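Clenmont Law names Sobia Naqvi to claimants' steering group in Skiter pension mis-selling case

2024-01-21

Sobia Naqvi, a partner at Clenmont Law, has been appointed to the steering group that will run the claimants' side of the Skiter pension transfer litigation. She is one of five lawyers chosen. The court received 187 expressions of interest, a figure the firm passes on with some caution, as a fair number came from people who had filed a one-page form and no more.

The case concerns 2,295 savers who say they were advised to move their workplace pensions into Skiter products without being told what the charges would be. Skiter denies this. It has promised a full account of its sales practices on three earlier dates and has yet to provide one.

"I am pleased to be asked, but I would warn anyone against reading too much into it," said Ms Naqvi. "A steering group can save claimants money or it can cost them money. I have seen both. We will have to show which sort this is, and I'd like to be judged on what people get back."

Ms Naqvi will be responsible for disclosure and for the claimants' costs budget. She has asked that the budget be sent to every claimant in plain words before the first hearing, which is listed for February. The other firms have agreed in principle. Clenmont will believe it when the envelopes go out.

The group is chaired by Svenja Sperling of Sperling Gál. Chelsea Holroyd, Edit Kozma and Rozália Vida make up the rest. Ms Kozma and Ms Vida acted together in the Vullau endowment claims, where a settlement was described at the time as historic. Many of the clients in that case waited six years for payment, and the group has been asked to publish a timetable so that the same claim is not made again without something behind it.

Skiter's lawyers have suggested early talks. Ms Naqvi said she would attend – "tea and biscuits do no harm" – but that no offer could be weighed until the company handed over its commission records.

Claimants do not need to do anything at this stage. Anyone who has been telephoned by a company offering to "fast-track" a Skiter claim for a fee should be wary. There is no fast track.

Clenmont Law acts for savers, tenants and small businesses. Press enquiries should be sent to the firm's main office.
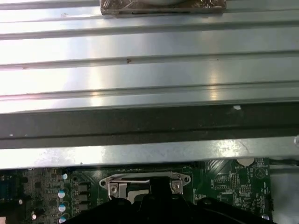 Clenmont Law News, Issue 6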